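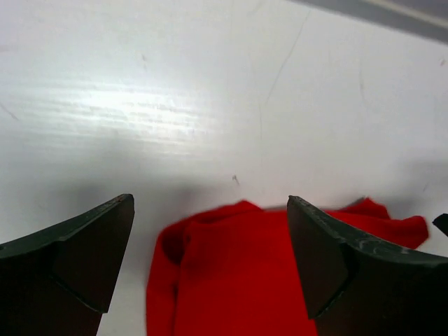
Equipment Notes, Issue 16

Amo Soft Goods Cell by Bosano
Category: handling and automation, textiles

Cloth is hard. A box stays a box when you pick it up, and a T-shirt turns into something else every time you touch it. So I went to the open day at the Bosano shop with plenty of curiosity and came home with four pages of notes and a lot of respect for a pair of fingers.

Amo is a table-based cell for picking up and straightening fabric pieces. You get two arms, a gripper on each, a small camera at each wrist, and a white work surface that sits between them. It's built for short runs and changing items, the kind of work where a dedicated folding machine would spend more time being adjusted than folding. Bosano lists small laundries, sample rooms and college labs as its main buyers.

The day started with a plain pick. A bright red piece of fabric was laid on the table in a crumpled heap and Amo went to work on it. If you've only watched robots move hard parts, the approach is great fun to see up close. The fingers open wide, come down with the cloth between them, and take hold of a fold. Simple enough on paper! But a fold can be one layer or three, and the tabletop is right there underneath, so a few millimeters matter a great deal.
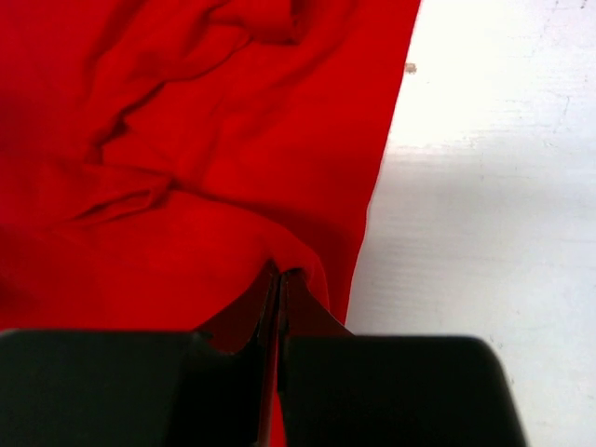
Renodcombe, 25 April 2025 – The second session was all about edges, and for me it was the best part of the visit. To straighten a piece of fabric you want to hold it close to its border, and Amo goes looking for that border with the wrist cameras. Red on white makes it an easy line to follow by eye. We were told that pale cloth on the white surface is still the weak spot, and that a dark table cover comes in the box for those jobs.

I liked the shape of the fingers a lot. They're wide, dark blocks at the base that run up to narrow tips, so there's plenty of body behind a very small pinch. The fabric gets gathered into a little peak between the tips and the rest of it stays loose on the table. You can tell how good a pinch is from the wrist view alone, and visitors could stand at the monitor for as long as they wanted. I stood there far too long.

Grip force is set in 16 steps. The demo ran on a low one. Somebody asked for the highest and the operator was happy to try it on a shop rag, which came through fine.

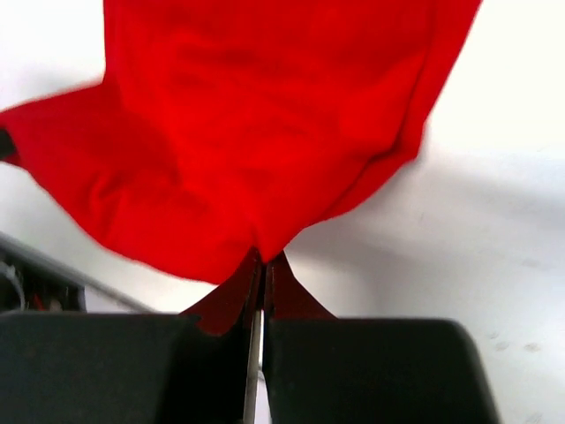

Red fabric gathered between Amo's fingers, its right edge blurred.

Lifting is where the software earns its place. Bosano's motion package is called Figueroa, and it handles the part between "I have hold of it" and "it's where I want it." You pick a start pose and an end pose, and Figueroa fills in a path with a pause wherever the cloth needs to settle. There's a slider for the pause. Turn it down and the fabric swings, turn it up and you wait. I was given a turn at the slider and would have happily taken the whole afternoon.

The other thing I wrote down twice: you can stop in the middle of a move, change the grip point and carry on from there. On older setups I've worked with, a bad grab meant sending everything home and starting over.

The shop log for the demo cell was open on a side screen. It showed 3,714 picks attempted since the last service and 3,103 of them marked good on the first try. I was glad to see the plain numbers up there, misses included. A miss in the log covers anything from an empty grab to two layers picked up together, and each one is saved with its wrist video. 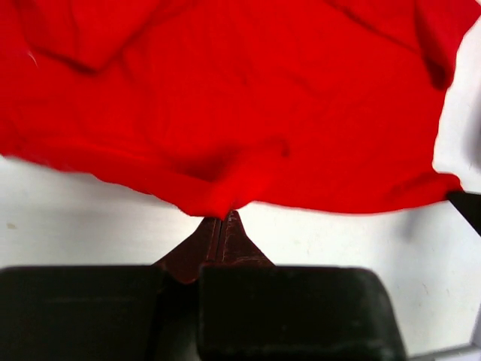
Fingertips closed on a bunched section at the lower edge.

What comes with the cell
Two arms with grippers and wrist cameras
White work surface and dark cover
Figueroa motion package, one seat
Operator pendant with pause control
One day of setup and training at your site

What to plan for
You need clear floor on all sides of the table, and steady overhead light. Glare on a white top bothers the cameras more than dim light does – the Bosano people suggest looking at your ceiling fixtures before you choose a spot. Fingertips are a spare part and come off with a hex key. Thick items such as quilts and padded jackets are outside what the cell is meant for. Towels, shirts and flat cut pieces are right in the middle of it.

The next open day in Renodcombe is planned for July. Bring your own fabric if you go. They'll put it on the table for you, and I'm already choosing between a fitted sheet and an apron with very long strings.

Contact the equipment desk | © 2025 Equipment Notes | Back to top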